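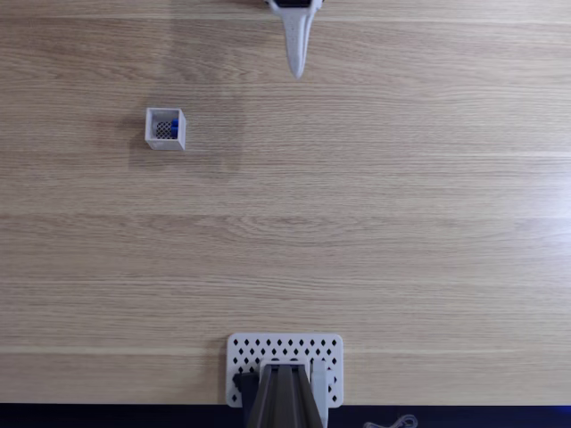

Home News Fixtures Opinion Clubs Contact

Search this site Enter keyword Go

Extra time has no place in the county cup

Elis Sayce
June 19, 2022

The county cup should drop extra time and send drawn ties straight to penalties. I have thought so for years, and this season's semi-final between Trelley and Penry settled it for me.

Both sides are part-time. Most of the players had done a day's work before kick-off, and several had played in the league two nights earlier. By the end of normal time it was 1-1 and the football had stopped. What followed was half an hour of long clearances, cramp and men asking the referee how long was left. Trelley went through on penalties anyway. Their centre half pulled a hamstring in the second period and missed the final.

People who want to keep extra time say penalties are a lottery. I don't accept that. Taking one well is a skill and so is saving one, and both can be practised on any pitch with a goal on it. Wesden practise them every week and have won four shoot-outs in a row.

There is the crowd to think about as well. The gate that night was 300, which is good for us, and I would guess a third had gone before the first penalty was taken. The last bus leaves the ground at ten. Parents with children in school the next morning were never going to stay.

The league did try it once. In 2000 the early rounds went straight to penalties for one season, and then the rule was changed back without much of a reason given.
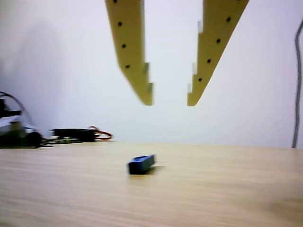

Siwan Rowlands wrote to me after I raised this last month, and her view is that a side which has trained harder all year ought to get the chance to show it, and that going straight to penalties takes that away and hands the tie to whoever sat back and defended. She has a point about the sitting back – I have watched teams do it from the first whistle.

But they do it now, with extra time in place, and they do it for 120 minutes instead of 90. Keep the extra half hour for the final, when the season is over and everybody can rest afterwards. For every other round, blow the whistle and get the ball on the spot.

The clubs vote on rule changes in August. I hope Penry put it forward.

159 shares 4 comments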